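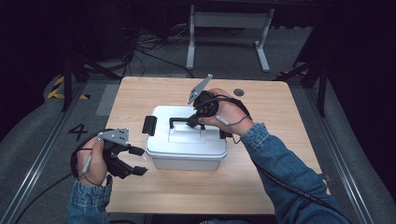 手持夹爪与桌上的白色收纳箱:右手的夹爪对着黑色提手,左手的夹爪停在桌子左边。

Gustis 手持夹爪套装使用评测:家务活能交给机器了吗

先说结论。Gustis 这套手持夹爪做工可以,记录动作也够用,但是如果你买它是想尽快让机械臂替你收拾屋子,现在还早。提箱子、放箱子这类活勉强能做,开卡扣、叠衣服、收拾抽屉还差得远。

我在一家做小件包装的作坊干活,作坊在 Nurkdale,平时负责打包和理货。店里去年添了一台 Mudum 的桌面机械臂,想让它分担一些搬箱、装箱的活。机械臂自带的示教方式是拖着关节一步步走,做一个动作要折腾半个上午。后来换成手持夹爪示范:人拿着夹爪把活干一遍,动作录下来,再拿去训练。这篇写的就是这套夹爪,顺带写写机械臂学完之后到底能干成什么样。

开箱和安装

套装里是左右两只夹爪、两根信号线、一块控制盒、一包螺丝。说明书只有英文,图还算清楚。夹爪顶上有金属安装板,板上有小孔,可以自己加装东西。我没加别的,按默认位置装好,从拆箱到能录第一段,用了一个晚上。

驱动装了两次。第一次装完软件只认到右手,左手一直显示离线,卸掉重装以后正常。客服回信倒是快,给的办法也是重装。

手感

夹爪比我预想的沉。单手拿着做十几遍没感觉,连续录 30 遍以后手腕开始酸,尤其是左手。握把对手小的人不太友好,同事里有两位够扳机很费劲。

线是个问题。线从夹爪出来,要在手腕上绕一下才不会扯,绕紧了勒手,绕松了会挂到桌角。我最后的做法是在手腕上绕一圈,剩下的顺着袖子走。穿长袖比穿短袖舒服,线不直接磨皮肤。希望下一版能做无线,或者至少把接口挪到握把后面。

开合的反馈比较干脆,夹到硬的东西手上能感觉到。夹软的东西基本没感觉,毛巾和塑料袋都只能靠眼睛看。

测试内容

我挑了四样活,两样是家里的,两样是店里的:

一、提起带盖收纳箱,换个位置放下。
二、打开收纳箱两头的卡扣,取下盖子。
三、把毛巾对折两次,摞起来。
四、把小盒子装进纸箱,摆齐。

收纳箱用的是很普通的那种,白色塑料,盖子中间有黑色提手,左右各一个黑色卡扣。这种箱子家里店里都有,装杂物、装配件都行,挑它就是图常见。

提箱子

这是四样里做得最好的。夹爪从上往下对准提手,合上,抬起来,平移,放下。我前后录了 122 段,扔掉几段手抖的,剩 118 段拿去训练。

训练完让 Mudum 的机械臂来做,空箱子多数时候提得起来。箱子摆得正就顺利,摆歪了会先在提手旁边夹一下空气,再挪过去重来。箱子里放上东西以后,重心一偏就容易斜着起来,落下时一头先着桌。装玻璃瓶的箱子我不敢让它提。

速度也要说一下。人提一只箱子几秒钟的事,它要先停住看,再慢慢下去,合爪以后又停一下。旁边看的人会着急。

开卡扣

基本不行。卡扣要从下沿往外掰,需要一点巧劲,夹爪的指头太厚,伸不进去。我自己拿着夹爪示范都失败了好多次,人都做不利索的动作,机器更学不会。后来用左手的夹爪顶住箱体,右手的去别卡扣,成功率高一点,但是录出来的动作每一遍都不一样,训练效果很差。

试过把指尖换成 Grewal 的薄型指套,能插进去了,可是薄指套提箱子又打滑。换来换去很麻烦,软件里还要重新标定。

叠毛巾

第一折有时能成,第二折几乎都歪。毛巾的角一旦卷进去,机械臂不会把它翻出来,会对着空处继续往下做,最后摞出来一团。这活我自己重叠一遍更快。厚浴巾比薄毛巾稍好,擦碗布完全没法弄。

装纸箱

店里最想让它干的就是这个。小盒子尺寸统一、摆放位置固定的时候,它能装,前几个还挺齐。装到后面空隙变小,它不会把旁边的盒子推一推再塞,碰到就停下报错。要有人在旁边盯着,一卡住就过去拨一下。一个人盯一台机器,等于没省人。

换一种盒子就要补录,补录多少段没有准数,我们换过一次,补了两个下午。软件里的说明建议一项任务录到 1,000 段,我没录到这个数,所以上面的结果有一部分要算在我头上。小作坊抽不出人天天录这个。

软件

录制界面简单,开始、停止、重命名、删除,都在一屏上。回放可以逐帧看,挑废片很方便。导出偶尔会卡死,文件还在,重开软件再导一次就行。中文界面翻译得一般,有个按钮写着“放弃保持”,我试了才知道是不保存退出。

优点
夹爪结实,摔过一次没坏。
左右手可以同时录,双手配合的动作能做。
挑片和删除省事。
顶部的安装板留了孔位,以后想加配件有地方装。

缺点
线多,绕手。
偏沉,连续录手腕会酸。
原装指头厚,细小的卡扣、拉链都碰不了。
指套另买,换完要重新标定。

适合谁买

已经有机械臂、活又比较单一的小厂可以考虑,比如固定位置搬箱子、把同一种盒子从左边挪到右边。学校实验室应该也用得上。

家里用不建议。家务里的东西大小软硬都不同,每天摆的位置也不一样,为了让它提一只收纳箱先录一百多段,账算不过来。扫地机器人能普及,是因为地面大体是平的,活也只有一种。收拾桌子、整理柜子还没有到那一步。

我们店的安排是,机械臂留着搬空箱,装箱还是人来。夹爪从六月开始每周录两次,下一项准备录贴标签,标签纸用大号的。指套也打算再买一副厚度居中的试试,要是提手和卡扣都能对付,我再回来补一段。

评分:夹爪本身四星,软件三星,配合机械臂干家务两星。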